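How to Hang a Heavy Shelf on an Indoor Brick Wall

Brick holds weight very well if the hole is clean and the anchor fits it. Most failed shelves come down to a hole that was drilled too wide or an anchor that was set in soft mortar. The steps below are for a plain bracket shelf in a workshop, garage or converted commercial space, but they work the same way in a house.

What you need

A hammer drill with a masonry bit
Sleeve anchors or heavy screw anchors
Two steel brackets
A level, a pencil and painter's tape
A vacuum or a hand blower
Safety glasses, a dust mask and ear protection

I use Zodwood brackets because they have slotted holes, and a slotted hole forgives a bit that wanders. Any bracket rated for your load will do. Check the rating on the package and remember that it is usually given for the pair.

Step 1. Look over the wall

Tap the bricks with the handle of a screwdriver. A sound brick gives a sharp click. A loose or cracked one sounds dull, and you should move the shelf to avoid it. Scrape the mortar with a nail as well. If it comes out as sand, the joints need repair before you hang anything near them.

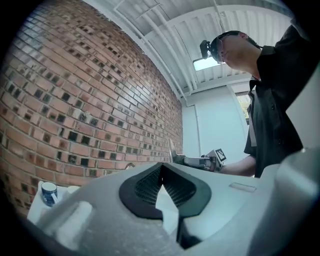 Old brick can vary a lot across a single wall. Soft orange brick drills fast and crumbles at the edges. Hard, dark brick is slow going and can crack at the face if you start with the hammer on. Do a test hole somewhere the shelf will cover.

Find out what runs along or through the wall before you drill. Pipes and conduit are often fixed to the surface in a workshop, but a line can turn into the wall at an outlet or a valve. Stay well clear of anything straight above or below one.

Step 2. Mark the holes

Decide on the shelf height and draw a level line in pencil. Hold the first bracket against the line and mark through its holes. Then lay the level across from the first bracket to find the second. Do not measure up from the floor for each one. Floors in older buildings slope, and your shelf will too.

My shelf is 34 inches long, with a bracket set in from each end. For anything much longer, add a third bracket in the middle.

Aim for the center of a brick. Adjust the spacing a little if a mark lands on a joint.

Step 3. Drill

Put a square of painter's tape over each mark. Wrap another piece around the bit to show the depth, which should be a little more than the length of the anchor.
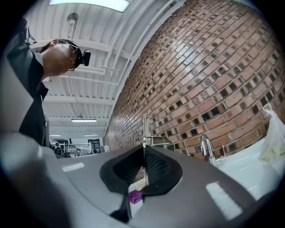 Start with the hammer setting off and the drill turning slowly. Once the bit has made a shallow cup, switch the hammer on and push with steady pressure. Keep the drill square to the wall. Pull the bit back every few seconds to clear the dust.

If the bit stops moving forward, let it cool and check the tip. A worn masonry bit has rounded corners and should be replaced. I went through 2 of the cheap ones on the dark brick before I bought a Powell bit, and that one is still sharp.

Step 4. Clean the holes

Vacuum each hole, brush it out, and vacuum again. Dust left in the hole lets the anchor slip.

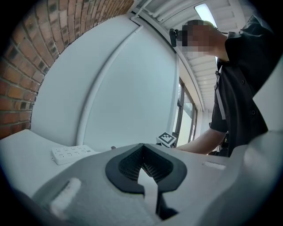
Page last changed: 18 December 2019

Step 5. Set the anchors

Hold the bracket in place and tap each sleeve anchor through it until the washer sits against the steel. Tighten the nuts by hand first, then check the level again. Finish with a wrench. Stop when it feels firm - too much force can split the brick or pull the sleeve back out.

If an anchor spins, take it out and fill the hole with an anchoring epoxy such as Cindau. Follow the cure time on the tube. A cold room will need longer.

Step 6. Fit the board

Lay the board on the brackets and screw it down from underneath. Make sure the screws are shorter than the board is thick. 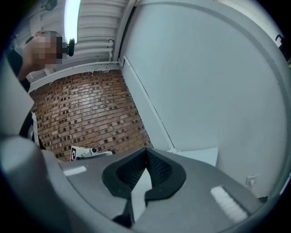 Leave the shelf empty overnight if you used epoxy. Load it in stages after that, with the heaviest things directly over the brackets. Check the nuts again after a week. Mine went up in September and one nut needed a quarter turn.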